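3. Collection of Demonstrations

3.1 Choice of the task

The learning method of Section 2 needs examples in which contact is frequent and in which a small error of position is punished immediately. We therefore selected insertion of small parts as the main task. Grasping of household items was also considered, but in our earlier trials the operators succeeded too easily, and the recordings contained very few corrections. Corrections are the part of a demonstration from which the policy learns most, and we wanted many of them.

The task is performed on a board, which we call the Vesgate board after the building where it was first made. The board is white and the loose parts are blue. This choice of colors was made for the vision encoder, which at the first stage of training separates the parts from their support by color alone. Behind the table we hang a black curtain, so that persons who walk through the laboratory do not enter the recordings. In the first month we worked without the curtain, and the encoder gave considerable weight to the door of the room.

3.2 Teleoperation

All demonstrations were given by teleoperation. The operator sits at a separate desk, wears a pair of gloves, and sees the view of the head camera on a screen. The motion of the gloves is transferred to the two arms and to the multi-fingered hands by the Cosomer interface, which we developed for an earlier project and changed only slightly for the present work. The mapping from the human fingers to the robot fingers is not exact. The thumb of the robot hand is placed differently from the human thumb, and a new operator needs some practice before a pinch grasp becomes natural. We did not record the practice sessions.

Every operator used both arms, also in those parts of the task which can be done with one. The instruction was to keep the second hand near the place of work, open and ready to help. We gave this instruction after we had noticed that operators parked the unused arm in very different places, and the policy then learned to move this arm without purpose. With the hand kept close, the idle motions became shorter and more similar between operators.

3.3 Course of one demonstration

A demonstration starts with both hands raised and ends when the operator presses a pedal under the desk. Between these two moments the operator is free to choose the order of the parts. We did not prescribe a fixed order, although this would have made the data more uniform. A policy trained on one order only was not able to continue when a part was already in its hole at the start, and such starting conditions are usual in practice. For the same reason, many of our demonstrations begin with a board that is partly completed.

The pegs are grasped between the fingertips and brought above the opening before they are lowered. We asked the operators to make a short stop at this point. The stop costs little time, and it gives the network several views of the peg and the opening close together, when the remaining error is small but still visible. If the peg touched the rim, the operator was to lift it and try again from the same side – not to push. 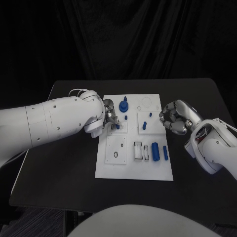 A failed insertion was kept in the data if the operator was able to recover from it without outside help. If a part fell from the table or rolled out of reach of both hands, the demonstration was stopped and removed. We also removed demonstrations in which the operator paused for longer than 20 seconds, for example to adjust a glove. Shorter pauses were left in the recording and cut later by the automatic procedure that is described in Section 3.5.

After each demonstration an assistant placed the parts again by hand. The assistant received a printed plan with the new positions, generated at random by a script. In the beginning the assistants chose the positions themselves, and when we plotted them, we found that the parts were almost always put in neat rows. With the printed plan this effect disappeared, but the preparation of the board became slower.

3.4 Size of the data set

In total we kept 454 demonstrations, given by 12 operators. Two of the operators had worked with the system before. The others were students of our department and had no experience with teleoperation. The number of demonstrations per operator is not equal, as some of them could come to the laboratory only on a few afternoons in March. We did not correct this in training. A test in which each operator received the same weight gave no clear difference in the success rate, and we report only the simple version.

Figure 4 lists, for each part, the share of demonstrations in which it was inserted at the first attempt. The order of difficulty was not what we expected. The operators named the smallest peg as the hardest part in the questionnaire, but the recordings show more repeated attempts with the larger ones. We think that the fingers cover the opening when a thick part is held from above, and that the operator must then work from memory. The camera at the head cannot solve this problem, and a camera at the wrist would be in the way of the cables.

Figure 4. First-attempt insertions per part, over all operators. Bars show the mean; thin lines show the spread between operators. The values are given in the supplementary table.

3.5 Cleaning and labeling

The raw recordings contain the images of the head camera, the joint positions of both arms and hands, and the commands from the gloves. The three streams are aligned by their time stamps. In the early recordings the glove stream was late by a small and nearly constant amount, and we moved it by this amount before alignment. The delay was removed later by an update of the interface, and the later recordings were not changed.

Each demonstration is then divided into segments: reach, grasp, transfer, insertion and release. The division is made by a simple rule on finger closure and hand height. This rule fails when the operator changes the grasp in the air, and such cases were corrected by hand with the Eltero annotation tool. The correction was slow work, and it is the part of the pipeline that we would most like to replace. Two annotators worked independently on a small common subset. They agreed well on grasp and release, and less well on the start of the insertion, where the short stop was counted sometimes to the transfer and sometimes to the insertion. We decided finally to count it to the insertion, and the labels were changed everywhere.

3.6 Limitations of the collection

All demonstrations were recorded in one room, with one table and the same lamps. The metal of the hands reflects the light strongly, and we do not know how much the encoder depends on these reflections. A second collection at the Cisneros site, under daylight, is planned. The parts are also all rigid. We expect that soft parts, such as seals or cables, will need a different segment rule and possibly a different instruction to the operators.

Related items

Cosomer interface: notes on glove calibration
Vesgate board: drawings and hole dimensions
Segment labels for two-handed tasks, technical report
Cleaning of teleoperation recordings with Eltero

Page last changed 16/05/2019 | Contact the editors | Copyright and reuse | Back to top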